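4.2 Spacing as a cue to distance

Repeated elements give a viewer one of the most useful signs of depth in a flat picture. Where fence posts, railway sleepers or roof tiles are known to be evenly spaced, the gaps between them get smaller in the picture as they go further away. A viewer who takes the spacing to be even can then read the gaps as a kind of ruler. In this section we look at how well people use that ruler when other cues are weak, and at what happens when the spacing is less regular than it seems.

Earlier sections dealt with relative size and with height in the picture. Both were strong cues in our material, and both were hard to separate from spacing. A row of trees along a canal, for example, shows smaller trees, narrower gaps and tree bases that climb towards the horizon, all at once. We therefore chose pictures in which at least one of these cues was reduced. In some, the repeated elements had no visible base. In others, the elements differed in real size, so that size alone would have given the wrong order of distance.

The pictures were shown on a desktop screen with the Turkix display program, which holds the brightness and the viewing size constant between sittings. The room at the Brandov site was kept dim and the blinds were closed. Each picture stayed up for up to 15 seconds and was followed by a plain grey field. Participants marked where along a printed line they thought a named part of the picture stood, with the near end of the line for the closest part of the subject and the far end for the most distant. They were not told how the line would be scored.

We collected 700 usable marks for this section. Marks were left out if the participant had skipped the near or far reference, or had written more than one mark on a line. The rest were measured by hand, and a second reader measured a share of them again. The two readers agreed closely, and where they differed we used the first reading.

The clearest results came from long, straight subjects seen from one end. A fence running away from the viewer was placed with little spread between participants, even when the ground below it was hidden by tall grass. The same was true of a covered walkway in the Nornier set, where the roof supports cross the view at regular intervals. People seemed to treat the row as a single thing and spread their marks along it, starting with the nearest gap.

Subjects with only a few repeated parts were harder. When there are many gaps, a single odd one does little damage. When there are few, each gap carries a large share of the judgement, and any change in direction along the subject makes the gaps difficult to compare. Figure 3 is from this group.
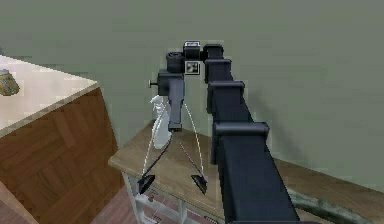
Figure 3. Computer-rendered view of a dark robot arm. The spacing of the raised joint housings along its upper surface shrinks towards the top, where the arm bends to the left.

Marks for the group with few repeated parts were spread more widely than those for the fences and walkways. Most participants still put the parts in the correct order from near to far. The errors were mainly in how much distance they allowed between neighbours. The far parts were placed too close to the viewer, so that the far half of the line was used less than it should have been. This kind of shortening was present in every set, though it was mild for the long rows.

A dark or plain surface may add to the problem. Surface texture normally becomes finer with distance, and a viewer can use this to check what the spacing suggests. On a matt subject with little texture there is nothing to check against. We did not vary texture on its own, so we cannot say how much of the effect belongs to it. The Mustonen set, made up of pale brick walls seen at an angle, gave much less shortening, but brick courses are themselves a repeated pattern and the comparison is not a clean one.

We also asked what participants did when the real spacing was uneven. Two pictures in the fence set showed posts that had been put in closer together near a gate. In both, the gate was placed too far away. The participants had taken the narrow gaps as a sign of distance, as they would have been in an even row. After the session several said they had noticed the gate but had not thought about the posts. When the order of the pictures was changed so that a close view of the gate came first, the error became smaller – but it did not go away.

These results have a practical side for anyone who prepares pictures for instruction sheets or public notices. If readers need to judge how far apart things are, a long run of equal parts is a good guide for them, and a short run is a poor one. Where only a short run is available, a view from higher up or more to the side will show the gaps with less shortening. A person or a familiar object placed at the far end may help as well, although we have tested this only with outdoor subjects.

The next section turns to shadows, which were kept soft and weak in most of the material used so far.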